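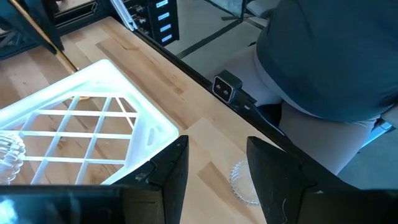 Home | Essays | Archive | About | Subscribe

The Count Is Not the Skill

June 13, 2024
By Rosalinda Tolentino

Every company that wants to sell you a household robot will give you a number first. Stekus gave me 2636. That is how many recorded examples of table clearing went into the system it calls Pralov, and the figure was on the second slide, in type large enough to read from the parking lot.

I asked what was in them. The answer took a while to arrive, and when it came it was mostly dishes.

I have nothing against dishes. Clear glass on a wood table is a fair thing to ask a machine to deal with. You see the grain straight through the plate, and a camera near the fingers may have very little to go on except a bumpy rim. A white rack under strong light can wash out until its compartments are hard to make out. If you want to know why this work is slow, spend an afternoon watching someone guide a gripper toward a saucer.

My complaint is with the arithmetic. A person repeats the same job at the same table, with the same rack on the same side, and each pass gets added to the total as if it were news. Rodel Dimaculangan ran collection for a smaller outfit, Marwat, until last July, and he told me he could spot his own operators from the motion alone. One always came in from the left. One paused before closing the fingers, every time, and the trained system paused too. "We taught it her hesitation," he said. He had 100 examples from her and would have traded 92 of them for a few from somebody's actual kitchen.

Would the kitchen ones have been better? I don't know. He didn't either, and I trusted him more for saying so. The kitchens he wanted have crumbs, bad light and a cereal bowl stacked on a phone. They are also expensive to get into, and people are touchy about who records them at breakfast. So the lab table wins, and the lab table goes into the brochure as "the home."

Then there are the failures. I asked Stekus whether dropped plates and missed grabs were kept. Some were, I was told, if they were "informative." Who decides? An operator, at the end of a shift, with a daily target to meet. I have worked to a daily target and I know what I would find informative.

Arora, the other firm I visited, at least writes down the table, the operator and the objects for each recording, and will show you the list. It is a dull list. It has 2 tables on it. I came away thinking less of their product and more of their figures, and I wish I could say that about anyone else in the business.

So when the next number comes, ask how many rooms, how many pairs of hands, and what was thrown out. If the salesperson has to check - fine, let them check. I am still waiting on Stekus.

Contact | Copyright 2024 Rosalinda Tolentino | Back to top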